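Section 4: Running the Simulated Demo for Visitors

This section covers the pick-and-place demo shown on open days. The demo runs entirely in simulation on the Besomel workstation. Complete Section 3 before you begin.

Before visitors arrive

1. Turn on the workstation and the wall display.
2. Log in with the Candura demo account. Do not use an operator account.
3. Open the Drulton launcher and load scene 601.
4. Set the display mode to Guest. Guest mode hides the joint readout and locks the speed slider at 53 percent.

Note: The first load is slow – wait for the status light in the launcher to turn green.

During the demo

5. Press Home. The arm moves to its start pose with the gripper open.
6. Press Hold and explain the task to the group: pick up the pink cube and set it on the plate.
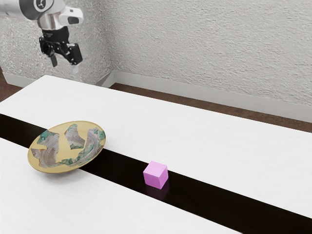 7. Press Run. If the arm stops partway, press Home and start again from step 6.
8. Press Reset between groups. Reset returns the cube and the plate to their saved positions.

Caution: Do not press Home while the fingers are closed on the cube. The cube may be thrown out of the scene, and the scene must then be reloaded.

Note: Logs are kept for 400 runs. Older logs are overwritten without a prompt – export them to the Galli folder first if you need them.

To close the demo, press Stop, exit the launcher and log out.

Revised 9/30/25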